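Indberg Leader-Follower Workstations
Equipment, layout and budget planning

Indberg supplies benches, frames, mounts and power for rooms where people operate robot arms by hand. We sell complete stations and we also sell the parts one at a time, for customers who already own arms and need somewhere sensible to put them. This page covers what to order, how much floor to set aside, and which costs tend to get left out of a first budget.

The arms themselves are not included in any station. Most customers buy them direct from the manufacturer. Send us the model and the base hole pattern with your order and the mounting plates will be drilled to match.

What a station includes

The standard station is called the Platen. It has a flat work surface, a black upright frame with an overhead beam, mounting plates for two follower arms at the work surface, and a separate mount for the leader arms on the operator side. Cable clips, leveling feet and a set of metric hardware are in the carton. The surface comes in pale wood or white laminate at the same price.

The Platen ships flat. Two people can put it together in an afternoon with hex keys and a level. Arm plates go on last, after the frame has been squared.
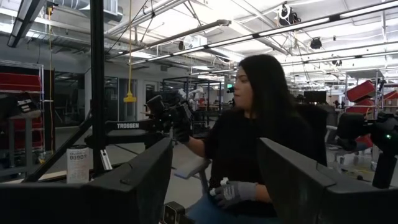 Leader arms should be set to the operator who will use them most. The leader mount on the Platen adjusts for height and for the distance between the two arms, and both adjustments lock with a lever. If several operators share a station, order the marked column, which has a printed scale, so each person can write down a setting and go back to it. Seated work needs knee room under the leader mount. Measure your chairs before you pick a column length, including the arms of the chair.

Sizes and floor space

The Platen surface is 1650 mm wide in the standard version. The narrow version has the same frame depth and the same plates, and it is meant for a single follower arm. We don't recommend putting two arms on the narrow surface. They will fit, but they share too much of the same reach and you lose working time moving one out of the way of the other.

Leave a clear aisle behind the operator wide enough for a chair to roll back and for somebody else to walk past it. Leave room at one end of the table for resetting objects between runs. Stations can stand back to back if the frames are tied together with the joining kit. Do not tie a frame to shelving. Shelving moves when people take bins off it, and the movement reaches the cameras.

Check the ceiling too. The overhead beam needs to clear lights and ducts, and a fan blowing on a loose cable will move it all day.

Power and cabling

Each station needs its own circuit if both follower arms and a workstation computer run from it. Masri overhead reels are available as an option and keep cords off the floor. One reel per station is enough for most rooms. Ask your electrician to place the ceiling box before the frames are built, as it is much easier to work with the floor open.

Data cables are not included. Buy them longer than you think you need. A cable that just reaches when the arm is parked will pull tight when the arm is at the far corner of the table.

Test objects and fixtures

Budget for things to pick up. This line is missing from most of the quotes we are asked to review. Everyday packaging is a good place to begin: it is cheap, it is sold everywhere, and it can be replaced the same day. Cans in more than one height and diameter are useful for grasping and placing work. Small racks and stands add a second level to the table, so that a task can include placing on top of something as well as beside it.

Buy spares of anything thin-walled. Store objects by task in labeled bins near the station and replace dented ones, unless damaged objects are part of your plan.

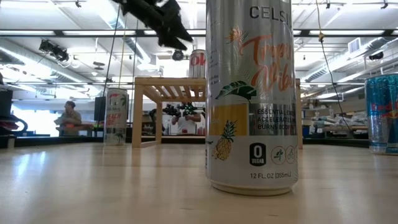 Drink cans and a slatted wooden rack on a pale wood tabletop, with the gripper above.

We stock a fixture pack with wooden racks, trays and low blocks. The pieces are unfinished and can be screwed to the table or left free. Glossy tabletops give reflections under strip lighting. If that is a problem for your cameras, order the matte mat, which is cut to the Platen surface and rolls up for storage.

Planning your budget

We suggest splitting the budget into the headings below and getting a number against each before asking for approval.

Arms and grippers, from the manufacturer
Station, plates and leader mount
Cameras and camera mounts
Computer, monitor and storage
Electrical work
Test objects and fixtures
Spare gripper fingers and cables
Gloves, chairs and bins
Freight and installation

Spare fingers and cables are used up faster in the first few months, while operators are learning. Put a full set of each in the opening order. Operator time is normally the largest cost over a year and it is usually held in a different budget, so agree early on who pays for it.

If money is tight, buy one complete station before you buy parts for several. A complete station can be in use while you find out what you would change on the next one.

Lead times

Standard Platen stations leave our Moltport warehouse in 3 weeks. Custom plates add time, and we will confirm how much when we have your hole pattern. Orders of 13 stations or more are scheduled separately and can be delivered in stages. We close for inventory in July, and orders placed during the closure are processed when we reopen.

Freight is quoted to a loading dock. Tell us if you have no dock, if there are stairs, or if the elevator is small. The longest carton holds the overhead beam and it does not come apart.

Returns and warranty

Unopened stations can be returned for credit less freight. Drilled plates and cut mats cannot be returned. Frames and surfaces are covered for 2 years against defects. Scratches, spills and screw holes are normal wear and are not covered, but replacement surfaces are kept in stock and fit all Platen frames.

Requesting a quote

Send the number of stations, arm model, surface choice, column length and delivery address. A floor plan with ceiling height is helpful. We will return a layout drawing with the quote at no charge.

Related items: Platen joining kit, marked leader column, Masri overhead reel, fixture pack, matte mat, replacement surfaces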